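Arasard Arboretum opens seed collection for rare rainforest trees

Warnoton, 16 May 2021 - The Arasard Arboretum has opened a seed and seedling collection for large-fruited rainforest trees, with 85 species held in its first year. The collection is housed at the arboretum's Gwilliam site and will supply seed and young plants to botanic gardens, land managers and university researchers.

Most of the species are canopy trees from wet tropical and subtropical forest. Many have seeds that cannot be dried and frozen in the usual way without killing the embryo. Seeds of this type have to be sown soon after collection or kept moist at a steady temperature for a short time, and for that reason they are poorly represented in ordinary seed banks.

"A lot of these trees fruit well only once every few years," said Mimoza Kolev, curator of the collection. "If you miss the crop, you wait. We wanted a place where fresh seed could be cleaned, sown and recorded within days of coming off the ground."

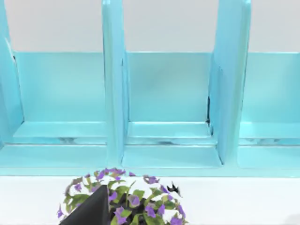
Turquoise shelving with open compartments.

The collection began with 107 seed lots gathered from cultivated trees on the arboretum grounds and from partner gardens. Each lot carries a record of the parent tree, the date of collection, the condition of the fruit and the method used to remove the flesh. Germination is checked every week until the lot is closed. A lot is closed when no new seedlings have appeared for 20 weeks, although slow species with thick, woody stones are given longer.

Laurels, figs, myrtles and members of the soapberry family make up the largest share. Several of the laurels are known in cultivation from only a handful of trees, and the arboretum plans to grow at least 2 generations of these before any plants are released. Figs are being raised from cuttings as well as seed, as many cultivated figs do not set viable seed away from their pollinating wasps.

Work on fruit cleaning has been a large part of the first year. Fleshy fruits ferment quickly when they are stored in closed bags, and the heat can damage the seed inside. Collectors are now asked to use breathable sacks, to keep fruit in the shade and to send it on the day it is picked where that can be arranged. Fruits with an oily flesh are soaked in water and rubbed over a mesh. Small-seeded fruits are mashed and floated, with the pulp poured off in stages.

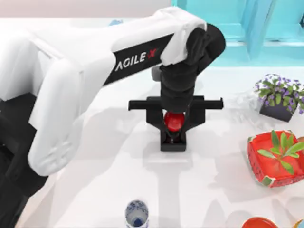

Seedlings are moved to deep, narrow pots once the first true leaves have hardened. Many rainforest trees put down a long taproot early, and roots that circle in a shallow tray rarely straighten out after planting. The potting mix is composted bark with coarse sand, and young plants are kept under shade cloth through their first summer.

The arboretum will also publish its growing notes. The first set, covering the laurel family, will be released in July under the title Sirnach Notes, after the propagation house where the trials were carried out. The notes will list sowing depth, time to first shoot and losses at each stage, including lots that failed completely.

"Failed lots are worth printing," Kolev said. "Someone else is probably trying the same thing with the same tree."

Gardens and research groups may request seed from species marked as available in the collection list. Requests should state the intended use and the growing facilities on hand. Private growers are not being supplied at present. Offers of fresh seed from correctly named, documented trees are welcome and should be made before the fruit is collected.

About the Arasard Arboretum

The Arasard Arboretum grows and studies trees from warm and tropical regions. Its grounds in Warnoton are open to the public during daylight hours. The Gwilliam site is open by appointment.

Media contact: Mimoza Kolev, Curator, Arasard Arboretum, Warnoton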